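Eswood site, bay 2, walk-through on Wednesday, December 27, 2023. Checked by Raimo Hakala.

- [x] Fire exit clear. It was clear in April too, and blocked a week later.
- [ ] Extinguisher tags. Lindqvist says all serviced. Two tags are blank, so I'm not ticking it.
- [x] Emergency lights, 576 lumen units. Passed, if you believe the Eler tester.
- [ ] Floor load sign. Says 2000 kg. Who worked that out?

Housekeeping got "good" on the last sheet. I'd call it fair. Loose items need a home before anyone writes "good" again. 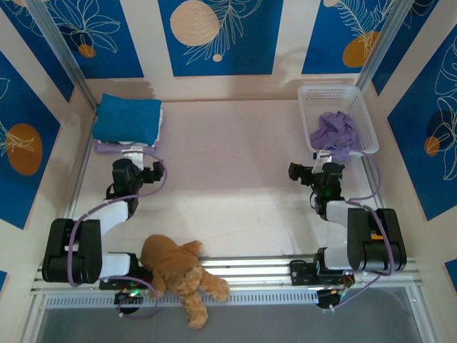 *Item 5, housekeeping: soft toy lying on the rail.*

- [ ] First aid box. Zuseta seal intact, contents list missing. A seal proves very little.

Recheck both open tags before sign-off. I want to see paper, no phone calls.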